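4.2 Switched power strips and the claim of "zero standby"

Much of the advice given to households rests on one assumption, that a power strip with switches will be switched off. We doubt it. Takagi and Feyisa reported savings for switched strips in the Clundwood homes, but their figures came from weekly diaries, and people who agree to keep a diary about electricity are not a fair sample of anyone. The Callora survey, with 600 replies, asked only whether a strip was owned. Owning one tells us very little about whether its switches are used.

Our own visits covered 300 homes. At each, the visitor noted where the strip was kept, whether it was plugged in, and which switches were on. Strips on a desk or table were recorded separately from those on the floor, where a switch is harder to reach (Figure 3).

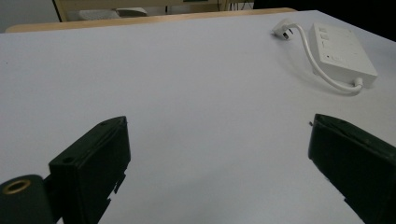 Figure 3. White power strip with rocker switches, its cord and plug lying on the tabletop.

The gap between the two groups was smaller than we had been led to expect. Residents with a strip within arm's reach told Admasu and Tagle that they used the switches daily, yet on a second, unannounced visit in November over 50 of these strips had every switch on and no one in the room. The small indicator light found on many models did not seem to help. Several residents took it for a sign that the strip was working properly and preferred to see it lit.

A further problem is the strip that is not plugged in at all. Shiferaw counts these as a full saving. We do not see how this can be defended, as we have no record of what the strip would have powered, or whether the same devices had simply moved to a wall outlet. Leaving such cases out lowers her estimate by a good deal, and we suspect the Wivska results would shrink in the same way if the raw records were released.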